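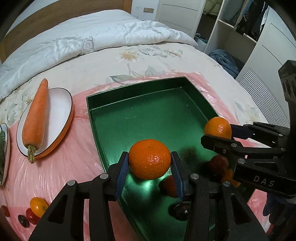

Tangerine and a piece of carrot, green box.

Grelum Hall — Pre-Show Walkthrough, Club Night Setup
Main room, booth, stage, backstage
Checked with doors closed, house lights full, start 3:30 p.m.
Use with the January version of the floor plan. Older plans show the booth on the wrong side.

Marks: OK / FIX (before doors) / WATCH (check again during the night)

1. ENTRANCE AND LOBBY

1.1 Both front doors open fully and stay open on their hooks — OK
1.2 Exit sign over front doors lit — OK
1.3 Floor mats flat, no curled corners — FIX
Left mat has a lifted edge on the street side. Taped down at 4:10 p.m. Tape will not last more than a night or two. Order a new mat.
1.4 Ticket desk clear of the exit path — OK
1.5 Capacity sign posted and readable — OK
Sign says 225 for standing shows. Door staff need a clicker each, and the two counts get added together on the hour.
1.6 Coat check rail steady — WATCH
Holds when empty. It leaned last month when it was full of winter coats. Use the second rail once the first is full.

2. MAIN ROOM

2.1 Side exits unlocked, bars push freely — OK
2.2 Nothing stored in front of side exits — FIX
Two empty speaker cases from the Kawaguchi load-in were parked by the east exit. Moved to the dock. Same comment as the last three checklists.
2.3 Emergency lights tested — OK
All came on. The one above the bar is dimmer than the rest. Battery is on the list.
2.4 Dance floor dry and swept — OK
2.5 Floor boards — WATCH
One board near the front left corner of the stage gives a little underfoot. Screws tightened. No lip to trip on at the time of the check.
2.6 Fire extinguishers in place, pins and tags in order — OK
2.7 Bar floor, rubber mats down — OK
2.8 Broken glass bin, brush and pan behind the bar — FIX
Pan missing. Replaced from backstage. Backstage now needs one.

3. STAGE

3.1 Front edge marked with white tape — OK
Renewed this time. The old tape had gone gray and could not be seen from the drum riser.
3.2 Steps on both sides, handrails tight — OK
3.3 Drum riser wheels locked — OK
3.4 Cables taped or under ramps — FIX
The vocal mic runs for the opening act crossed the stage right steps. Rerouted behind the wedges. The act is three singers sharing the front line, so keep the whole front strip free of cable.
3.5 Monitor wedges, no loose grilles — OK
3.6 Mic stands, weighted bases — OK
3.7 Backdrop — WATCH
The Lindix single launch banner is hung from the rear bar with clips and two safety lines. Label supplied a fire treatment certificate and a copy is in the folder. Keep the fog machine away from the bottom hem. It was set up right under it at soundcheck.
3.8 No open flame, no sparklers, no confetti with foil — OK
Confirmed by phone with the act's management. They asked about sparklers for the last song and the answer was no.

4. DJ BOOTH

4.1 Booth platform level — OK
4.2 Power strip not overloaded — FIX
A phone charger and a desk fan were plugged into the same strip as the decks and mixer. Both moved to the wall outlet.
4.3 Drinks shelf below deck height — OK
Tell every DJ, including the residents. Most of the repair bill last year was spilled drinks.
4.4 Booth speaker brackets tight — OK
4.5 Clear step down at the back — OK

5. LIGHTS AND HANGING POINTS

5.1 Safety cables on every fixture — FIX
One moving light on the front bar had its cable clipped to itself and not to the bar. Corrected.
5.2 Strobe warning posted at doors and at bar — OK
5.3 Ladder locked away after focus — OK
5.4 Fog machine fluid, correct type, cap on — OK

6. SOUND LEVEL

6.1 Meter batteries good — OK
6.2 Limiter set and cover locked — OK
6.3 Level at mixing desk during soundcheck — WATCH
House limit is 100 at the desk. The opener stayed under it. The Grokico set has a lot more low end and went to the limit twice in the chorus of the new single. Engineer turned the subs down and will watch it. Afrobeats nights tend to creep up after midnight — read the meter every half hour and write it down.
6.4 Earplugs at bar and coat check — OK

7. BACKSTAGE

7.1 Corridor clear wall to wall — OK
7.2 Dressing room exit sign lit — OK
7.3 Kettle and fridge cords in good shape — OK
7.4 First aid box full — FIX
Low on large bandages and no cold packs. Refilled before doors.
7.5 Guest list limit for backstage agreed with the door — OK

Still open after this check: front mat, bar emergency light battery, dust pan for backstage, floor board near stage left corner.

Second walkthrough at 11:00 p.m., WATCH items only. Leave the signed sheet in the folder in the production office.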